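Ticket 364 – Satby branch, label printer upstairs not printing
Opened 15 April 2019
Priority: 2
Status: waiting on supplier

Reported: printer shows ready, green light on, jobs sit in the queue and then vanish. No error. Stock labels for the toy shelves needed before opening.

09:10 Restarted printer and PC. No change.

09:25 Swapped USB cable for the one off the till. Same. Put it back.

09:40 Test page from the printer's own button comes out fine, so head and ribbon OK. Problem is PC side or the Clunitz software.

10:05 Removed driver, put it back from the Clunitz disc. Queue now holds the job but says paused. Un-paused it, pauses itself again. Tried 5 times, teh same every time.

10:30 Rang Isik support. They want the software version – it's 2 behind what they have. Update needs admin password, which head office hold. Emailed.

11:15 Password came through. Updated. Printed one label, then stopped again!! Label size had gone back to default, so it thinks it's out of paper. Set size by hand, saved as Satby small.

11:50 Printing now but barcodes come out too narrow, scanner won't read them. Descriptions fine. Only affects the wooden blocks and the puzzles, other lines scan OK.
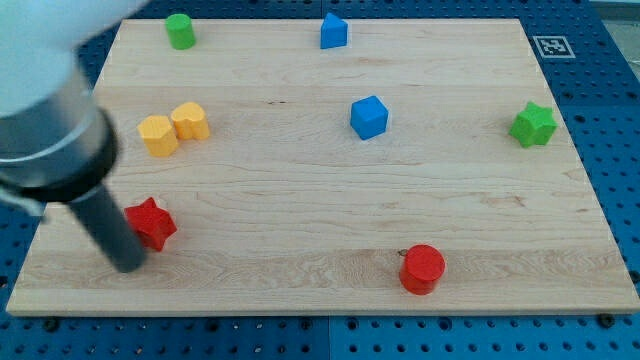 12:20 Those lines use the old Coutinho template, made before the update. Opened it, barcode width is greyed out. Can't edit. Sent a copy to Isik, they'll convert it and send back.

For now: handwrite prices on the affected lines and key the codes in at the till. Dont reinstall the driver again, it wipes the label size.

Next: load new template when it arrives, print one, scan it, then close.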